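2020-12-11, bench by the partition

Long afternoon on the paper question. Mitali wanted to know why we keep going through so much of it, so I'm writing down what the table looks like these days before I forget. We lay one big white sheet flat on the tabletop and everything happens on top of that. Smudges build up quicker than you'd think (my sleeves, mostly). We started the roll in August with 800 sheets' worth on it and Kamrul says there are 86 left, so I've asked Adjoa to order more from Pleker.

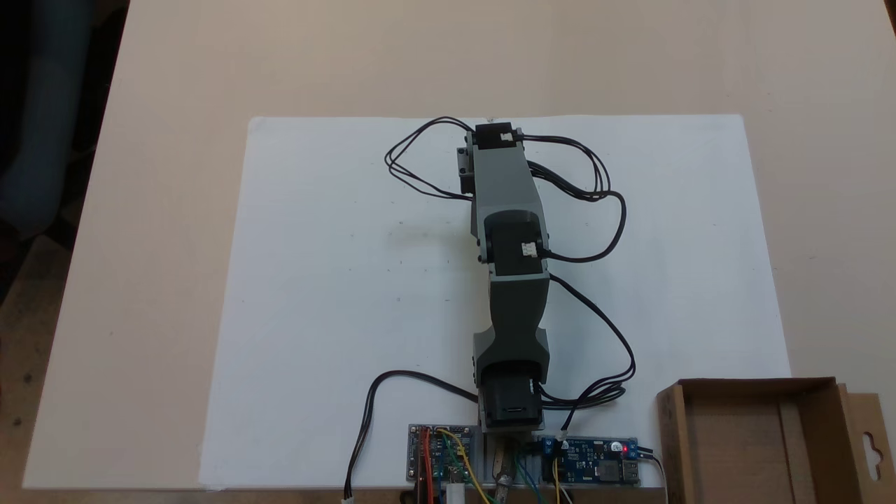
Arm laid out straight on the sheet, cables looped to both sides.

Tried taping the corners again and gave up again. The tape lifts the surface when you peel it and then pencil won't take. Nuwan swears by the low-tack stuff from Sedell - I'll try it if he ever brings it in!

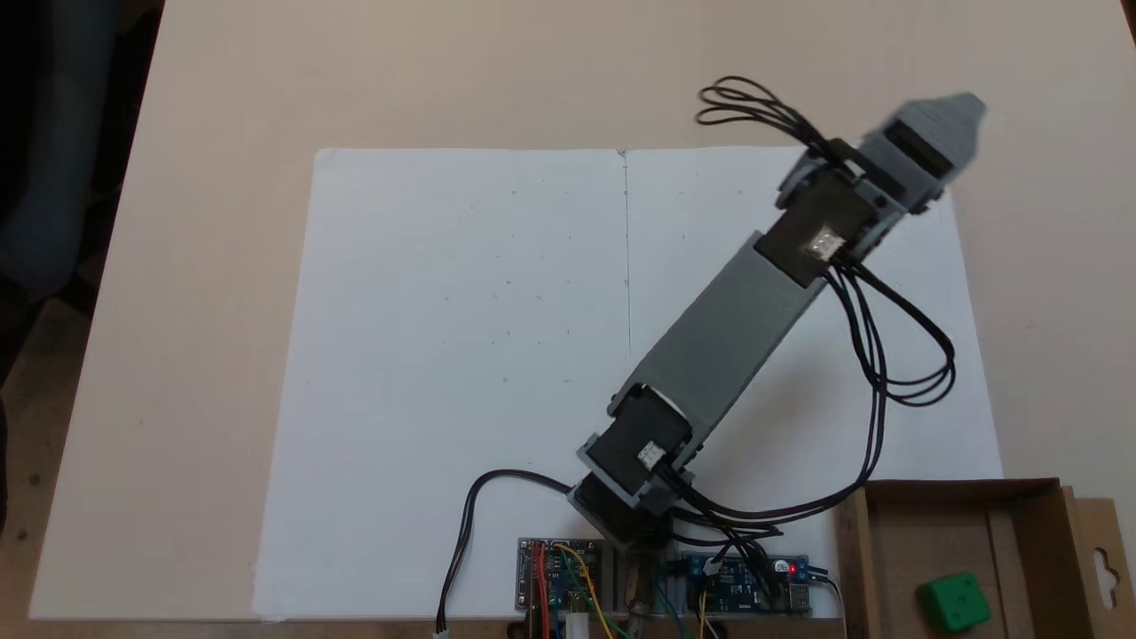 Pencil marks are my real gripe. I like a soft pencil, Zdenka likes a hard one, and neither of us writes down which marks are whose, so after a couple of days it's anyone's guess. Going forward: initials and a number in the margin, please, and a fresh sheet for a fresh set. Look at all those tiny dots scattered over the paper and tell me which are mine. I couldn't. Also I'd like to stop using sheets that have been folded, the crease down the middle makes my ruler rock.

Moved on to the blocks after coffee. 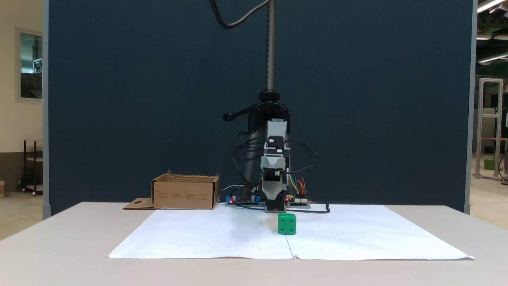 BLOCKS AND SMALL PARTS

The green die is the one I'm keeping out, two on the front and one on top when I set it down. Rounded edges are nice to handle but a pain to trace around - my outline came out fat on every side. Kamrul suggests marking the corners only. Spare blocks go in the Nalia tin, 20 in there at last check. Still to do: new eraser, and find the long ruler.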